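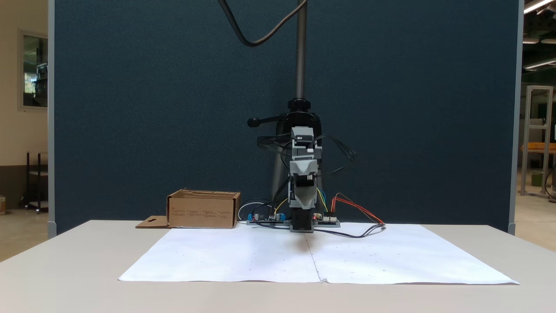 Fosis – mesas de trabalho, versão 2

Fosis é um conjunto de 519 fotografias de mesas de trabalho, com anotações sobre o tampo, o fundo e o que está pousado em cima. O interesse está na mesa e na forma como é ocupada: que parte do tampo está livre, onde há papel, por onde passam os cabos, o que fica encostado ao painel divisório. As fotografias foram feitas na sala Wainwright e anotadas com a ferramenta interna Perkska. A manutenção é da Dollska.

Última revisão deste ficheiro: 11 jan 2023.

Conteúdo do pacote

imagens/ – as fotografias, em JPEG, uma por ficheiro
anotacoes/ – um ficheiro JSON por fotografia, com o mesmo nome
listas/ – treino.txt, teste.txt e reserva.txt
LEIAME.txt – este documento
LICENCA.txt – termos de utilização
alteracoes.txt – diferenças em relação à primeira versão

A lista de treino tem 400 fotografias e a de teste tem 90. As restantes estão em reserva.txt e podem ser usadas para afinar parâmetros. As listas foram feitas por sessão, e por isso duas fotografias da mesma arrumação ficam sempre na mesma lista. Quem precisar de outra divisão deve usar o campo sessao e não sortear ficheiros soltos.

O que se anota

tampo
Contorno da superfície visível da mesa, incluindo as zonas tapadas por papel. Na fotografia que abre este ficheiro, o tampo é claro, quase branco, e os cantos de trás ficam em ângulo, à esquerda e à direita. O contorno segue esses cantos e termina na aresta de trás, junto à base do painel.

zona_livre
Parte do tampo sem nada em cima. Na mesma fotografia, a parte da frente está livre. As sombras não retiram área à zona livre. Um cabo retira, mesmo que seja fino.

papel
Folhas pousadas no tampo. O contorno do papel é fechado à mão quando há objetos por cima; a parte escondida é estimada e leva o atributo estimado com o valor sim. Papel dobrado ou sobreposto conta como uma só região, exceto quando as folhas têm cores diferentes. Sombras em cima do papel não são anotadas à parte.

cabo
Fios e cabos, desenhados como linha e não como área. Cada linha tem um atributo apoio com um de três valores: tampo, papel ou suspenso. Um cabo que muda de apoio a meio é partido em troços. O cabo preto que está sobre o papel, à direita, e sobe depois para formar uma laçada dá assim dois troços. Feixes de fios finos são desenhados como uma única linha, com o atributo feixe.

fundo
Painel, parede, cortina ou outra superfície atrás da mesa. O atributo cor é texto livre, em português, e há várias grafias para cores parecidas. O painel divisório azul-acinzentado escuro aparece em anotações diferentes como "azul escuro", "cinza azulado" e "cinza escuro". Não uniformizámos estes valores.

objeto
Tudo o que está pousado na mesa e não cabe nas classes anteriores. Leva um contorno e um nome curto. Um conjunto montado é um só objeto. As placas de circuito têm nome próprio na lista (placa) e são anotadas uma a uma; os blocos de terminais fazem parte da placa.

suporte
Colunas, hastes e pernas de tripé que atravessam a imagem, quer assentem na mesa ou não. Esta classe foi criada na versão 2. Na primeira versão, estes elementos estavam misturados com objeto, e a área ocupada do tampo saía demasiado grande.

Formato das anotações

Cada ficheiro JSON tem os campos seguintes:

id – identificador da fotografia
sessao – identificador da arrumação fotografada
regioes – lista de contornos, cada um com classe e atributos
linhas – lista de cabos
notas – texto livre de quem anotou, muitas vezes vazio

Os contornos estão em coordenadas relativas à largura e à altura da imagem, com origem no canto superior esquerdo. A ordem das regiões vai do fundo para a frente. Quando duas regiões se sobrepõem, a última da lista é a que se vê.

Recolha

As sessões decorreram em julho, na sala Wainwright. As mesas foram fotografadas com as coisas no lugar em que estavam. Não se retirou nada e não se endireitaram folhas nem fios. A luz é a da sala e varia com a hora, o que se nota sobretudo nos tampos claros: a mesma superfície pode parecer branca numa fotografia e creme noutra.

As fotografias com pessoas reconhecíveis ficaram de fora. As fotografias com documentos legíveis também, mesmo quando o texto não tinha importância.

Anotação e revisão

Cada fotografia foi anotada uma vez e revista uma vez, por pessoas diferentes. As dúvidas mais frequentes foram os limites entre sombra e objeto escuro e a continuação dos cabos por trás das coisas. A regra para os cabos é parar a linha onde deixam de se ver e começar outra onde reaparecem. Não se tenta adivinhar se é o mesmo cabo.

Na lista de teste houve uma segunda revisão, limitada às classes tampo, zona_livre e papel. As restantes classes têm na lista de teste a mesma qualidade que no treino.

Limitações conhecidas

As fotografias vêm de uma só sala. Os tampos claros são muito mais comuns do que os escuros, e os fundos lisos aparecem mais vezes do que estantes ou janelas. Um modelo treinado apenas com estes dados deve ser verificado noutras salas antes de ser usado.

O contorno do tampo não dá medidas reais. Não há escala nas imagens e não guardámos as dimensões das mesas.

Os cabos pretos em frente de objetos pretos estão anotados de forma desigual. Nalgumas sessões a linha passa por cima do objeto, noutras pára na margem. O campo notas costuma dizer qual foi a opção, mas falta em bastantes ficheiros.

A parte estimada do papel é isso mesmo, uma estimativa. Para medir área de papel visível, subtrair as regiões que vêm depois na lista.

Alterações na versão 2

– nova classe suporte
– atributo apoio nos cabos
– listas refeitas por sessão
– corrigidos contornos de tampo que incluíam a base do painel
– removido o campo arrumacao, uma nota de arrumação dada a olho que não era consistente entre anotadores

Os ficheiros da primeira versão não são compatíveis com os leitores da versão 2. O campo linhas não existia e os cabos estavam em regioes.

Utilização

O conjunto pode ser usado em investigação e ensino, com indicação do nome Fosis e da versão. A redistribuição das imagens deve incluir LICENCA.txt. Anotações novas sobre as mesmas fotografias podem ser publicadas em separado, desde que mantenham o campo id.

Erros nas anotações devem ser comunicados à Dollska com o id da fotografia e a classe em causa. As correções entram na versão seguinte e ficam registadas em alteracoes.txt.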